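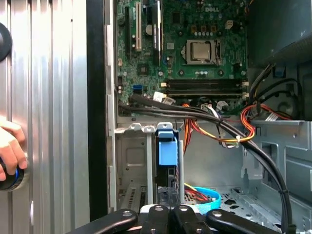
Haltell, 20 June 2025

Home | Towers | Screens | Cables | Spares | Delivery | Basket

Refurbished office towers, Dell, mixed batch

New batch in from an office clear-out, 110 towers. Going on the shelf as they get tested so if you can't see the one you want, ring. Fine for homework, accounts, email, a till, a workshop PC. Not for new games, please don't ask Darcy about new games.

Price: £215 with 500 GB drive, wiped and set up. £253 with the same plus screen, keyboard and mouse.

What you get
- tower, tested overnight
- mains lead (UK)
- new coin battery on the board
- case blown out and wiped down, expect scuffs
- one year return to base

Not included: wifi, speakers, any office software. Wifi dongle can be added at checkout. Graphics cards by request only, tell us wich card first, some won't fit.

Memory: what's listed on the label is what's fitted. Upgrades done here while you wait, weekday mornings best. Bring the old sticks back and we knock a bit off.
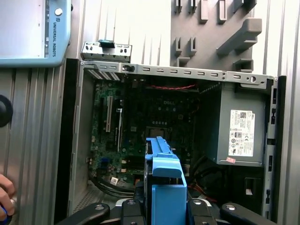

Spare parts from the same batch

Drive carriers, blue plastic, sold singly or in a bag. Side panels, feet, front covers while they last. Boards sold untested, no returns on those. Email Mereana Wihongi with the model number off your own case, not the one off the invoice, they dont always match.

Collection and delivery
Collect from the Haltell counter, ring the bell round the side. Local drops done by Rhys Lockyer, Tuesdays only. Everywhere else goes by courier, boxed, signed for. Schools and clubs: invoice fine, ask for Rhys.

Faults: keep the box for the first month. Quote the number on the sticker at the back. Most things sorted over the phone.

Page last updated by D. Hinds

Contact Nilura Computers, Haltell | Terms | Copyright Nilura | Back to top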